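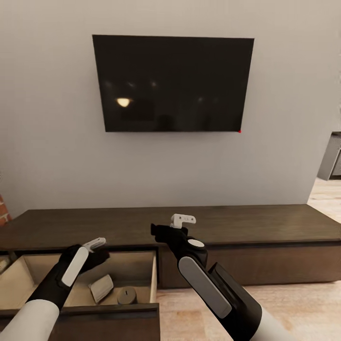

A long, low wooden media console with one drawer open, below a wall-mounted television.

Clollwood Furniture Exchange Reopens in Bigger Hullville Home

HULLVILLE, 3rd January – After a long and very busy November of packing, sweeping and painting, the Clollwood Furniture Exchange is happy to say that its doors are open again, this time at 247 Onishi Street, just across from the Jolel Bakery (the cinnamon rolls are every bit as good as you've heard!).

The Exchange has been passing along good used furniture since 2000, and last year 3636 pieces found their way to new homes across Hullville and the towns nearby. Beds and kitchen tables still go the fastest, but there is always a steady call for dressers, bookcases and low cabinets for the living room, and the new showroom finally has the space to set them out so that shoppers can pull open the drawers and take their time.

Families setting up a first home may choose up to 6 pieces at no charge with a letter from a school, clinic or place of worship. Everyone else is warmly welcome to shop at our usual low prices.

Donations are taken at the side door on Tuesdays and Saturdays. Please empty all drawers and tape any loose screws in a bag to the back.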